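Sorting the play kitchen, part 2

2024-08-22

Part 1 covered the shelf. The Kilholm unit has a clear width of 416 mm, and that limits what can be stored side by side. The remaining job was to decide which pieces stay in daily use and which go into the Dalsgaard box until October.

I started by spreading things out on one surface. Sorting straight from a box hides duplicates and makes it hard to judge size. The method takes 30 minutes and needs no labels.
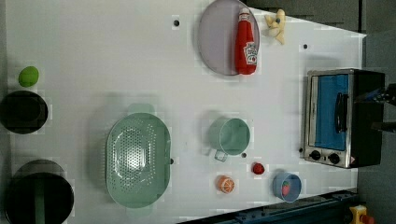 Filed under: Storage, Kitchen

The oval mint-green colander takes up the most room of the loose pieces, so it sets the layout. Small fruit can be stored inside it: the lime, the strawberry, the orange slice and the bananas. The blue bowl already holds one piece of fruit and can go in as it is.

The mug goes on the plate. The ketchup bottle is stored upright, cap up, at the back. The pot and the frying pan share the lower shelf – handle pointing outward, otherwise the pan does not fit.

The toaster oven gets its own space. I allow 30 mm on each side and put nothing on top.

Total shelf load must stay under 1350 g per level according to my own test with the Jera brackets. Above that the board sags visibly in the middle.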